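Our packing site brought in Ellari arms in May. The pitch was that the dull work goes away and the people stay. I've been on this floor 19 years, so let me tell you where the dull work went.
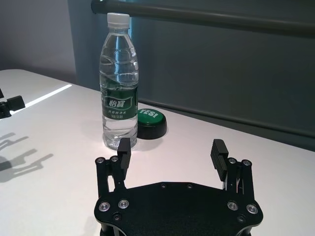

Management's word for the new job is "supervising." My crew of 20 is down to 2 per shift near the arms, and the rest got moved to returns. The pair who stayed watch grippers and fill in a log. It's a lot of attention to pay to one bottle of water and a green button that says YES!

The log has 54 lines. You fill it in by hand — the automation stops there, apparently. 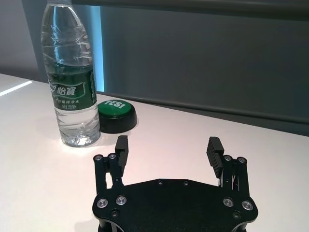 Pay is the same, by the way. The skill that used to get you a raise was speed, and speed belongs to the arm now. I asked what gets you a raise today and was told they're working on it.

My back does hurt less, I'll give them that. But the Nandau site gets theirs next, and if you work there, ask about the pay grades before the training starts. Get it in writing.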